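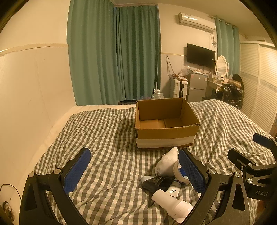
A shared workshop in Nunolbridge has released the plans for a hand-held gripper that people can build at home and use to record everyday chores for robot training.

The project, called Homilance, began at the workshop's bench in March. The tool has two black plastic fingers with blue textured grip pads and is held together with ordinary screws. A camera mounted on it records what the fingers are doing while a person picks things up and puts them down.

The published parts list runs to 27 items and comes to $123, not counting the camera. Members say a first build takes most of a weekend, with the printing done overnight.

Early tasks are small household ones, such as packing socks, tubes and bottles into a cardboard box on a bed. Builders are asked to work in their own rooms and to leave the furniture and clutter where they are. The workshop hopes to collect 100 recordings of each task before it tries to train an arm on them.

Four more grippers are being put together for a sister workshop in Jirnmont. That group wants to change the shape of the pads, which it says wear quickly at the tips - a new version is due once the moulds are finished.

The plans are free to download from the Nunolbridge workshop's site.

We use cookies to improve your experience. By continuing to browse you accept our cookie policy.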